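**Position paper on packing practice in shared work rooms**
Flulterstead, 26 September 2021

The Flulterstead housing office supervised 334 moves last year, and the complaint it received most often concerned small household goods that arrived chipped, missing or in the wrong box. It is the view of this paper that most of these losses begin at the table where packing is done. A household will spend weeks choosing a mover and give no thought to the surface on which its cups are wrapped.

Our current guidance, adopted from the Dutex handbook, treats the packing table as a place to put everything down at once. We believe this guidance should be withdrawn. A table in use for packing should hold the tape, the box being filled and the few articles meant for that box. Articles waiting their turn should be kept off it, on a chair or along the wall, in containers that can be seen through.

Clear bags deserve particular support. They are cheap, they stand on the floor without getting in the way of the table, and their contents can be checked without opening them. The objection that they look untidy has been raised more than once in our consultations. The office does not find it persuasive.

A roll of blue-and-white tape stood on edge takes up very little of a pale wooden table, and leaves space for a mug and a flat white box. Four clear bags with red handles fit in a line on the floor by the wall.
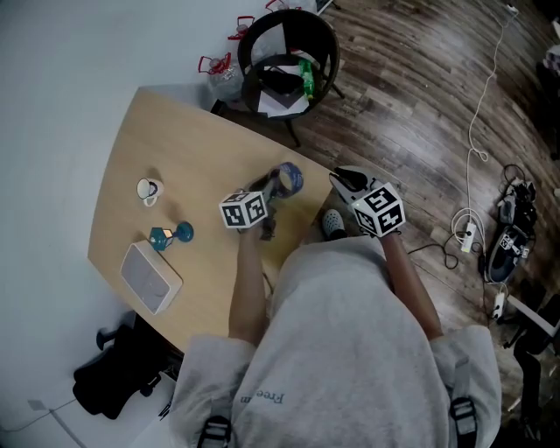 ## Floors and cables

The same discipline should apply underfoot. Power strips and long cables are often left across the floor until the last day of a move, when people are carrying loads and cannot see their feet. We recommend that they be unplugged, coiled and packed first, in a bag of their own.

The Stojanovska report proposed a fixed charge of 6 dollars per household for reusable bags. The office supports the charge and asks that it take effect in December.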